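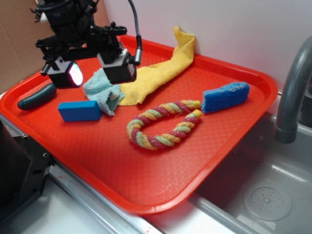
Is soaking dried beans overnight worth the trouble, or is it one of those rules people repeat and never test? I've been cooking a pot of beans most weeks since January and I'm starting to doubt all of it. The bag (Plestley black beans, from Louro) says soak for 14 hours. My slow cooker booklet says no soak. A recipe I trust says to boil them for a minute and let them sit for 60 minutes. They can't all be right. I did one batch each way, and apart from the cooking time I couldn't tell you which was which. I do still pick them over on the red plastic tray next to the sink, because the raised rim keeps them from rolling into the basin, and I have found a stone that way, so that step I believe in. The overnight part I don't. What is it supposed to do, and would I taste it?

Posted by drybeandoubter in Cooking Basics, Feb 26, 2026

potwatcher

Depends what you think you're buying with the soak. It saves some stove time. That's most of it. With black beans the saving is small enough that I quit bothering, and the broth comes out darker when they go in dry. Big beans are another matter. Limas and large white beans cook more evenly for me after a soak, with fewer split skins and fewer hard ones hiding at the bottom.

The gas argument I'd take with a pinch of salt. Soaking does pull some of the sugars out, and you pour those off with the water, but how much difference that makes at dinner seems to depend on the person eating. Everyone in my house claims a different result from the same pot.

One exception to all my grumbling is red kidney beans. Soak those at least five hours, throw the water out, and boil them hard in fresh water for a good ten minutes, longer if you like, before you turn the heat down. Raw and undercooked kidney beans can make you properly sick, and a slow cooker on low may never get hot enough to fix it. If that booklet of yours says "no soak" for every bean, I'd stop reading it.
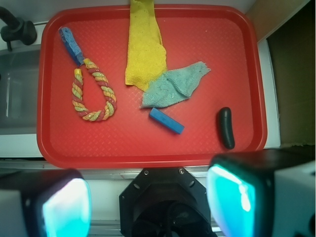 Should salt go in at the start or the end?

Salt at the start is fine. The old warning that it keeps beans tough has never held up in my kitchen, and beans salted late taste like plain beans in salty water. Acid is the one to hold back. Tomatoes, vinegar and lemon go in after the beans are soft.

mosura_market_regular

ALWAYS soak. My family always has and we have never had a bad pot. Also add baking soda, a big spoonful, it makes them so soft.

potwatcher

A big spoonful will make them soft, sure, and also soapy. A quarter teaspoon to a pound is plenty, and only if your water is hard. "We always have" doesn't tell anyone what happens if you don't.
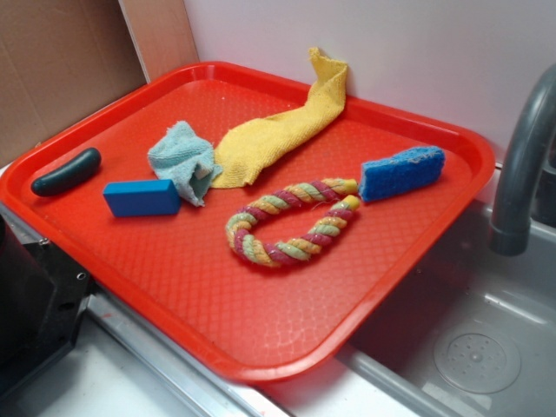

Red tray on the counter by the sink, yellow towel up against the wall.

drisis_lidoff

Nobody has asked how old the beans are. I once cooked a bag from the back of the cupboard that had been there 26 months, soaked overnight, and it was still chalky after a whole afternoon. A newer bag of the same kind, not soaked, was done well before dinner. So before you run another test, get both batches out of one bag. Otherwise you're comparing bags.

Same goes for when you call them done. Taste five beans from different parts of the pot, and if one is still gritty keep going. I don't trust any time printed on a package, the soaking time included.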